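Erngate Hydraulics Workshop
Notebook entry, July 24, 2026

Flood gauge trial, Brundorstead reach. The Vuline float sensor was returned from the river station this morning after the high water of the past week. The housing was opened and inspected. Fine silt had entered behind the lower seal, and the float arm moved stiffly through the top part of its travel.
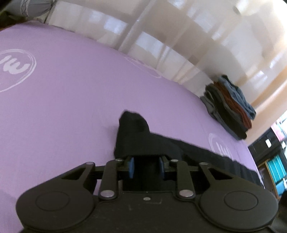 The seal was replaced with the thicker Hedlund type and the arm was cleaned. The unit was then placed in the test tank and the water level raised in steps of 40 mm. Readings agreed with the tank scale to within 2 mm at every step except the last, where the sensor lagged and then caught up.

The station log shows a peak of 265 cm at the footbridge. This figure should be treated with care — the stiff arm may have held the reading down near the crest. Debris marks on the bridge pier are to be surveyed before the next rain removes them.
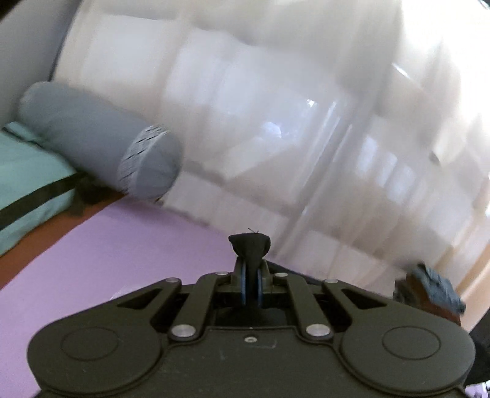

Black hand-held gripper, linkage arms and pivot caps.

Warning threshold: no change for now. The present setting dates from March and was based on the old seal. Up to 2,000 stored readings can be recovered from the logger, and these will be compared with the upstream gauge before any new setting is proposed.
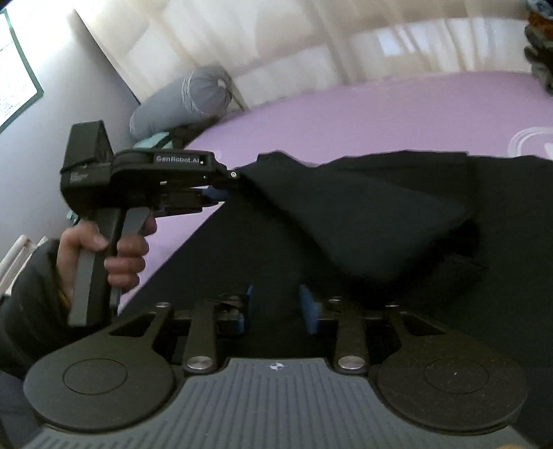

Still open: cable gland on the spare unit, pier survey, tank run with silty water. The repaired sensor stays on the bench until the tank run has been signed off.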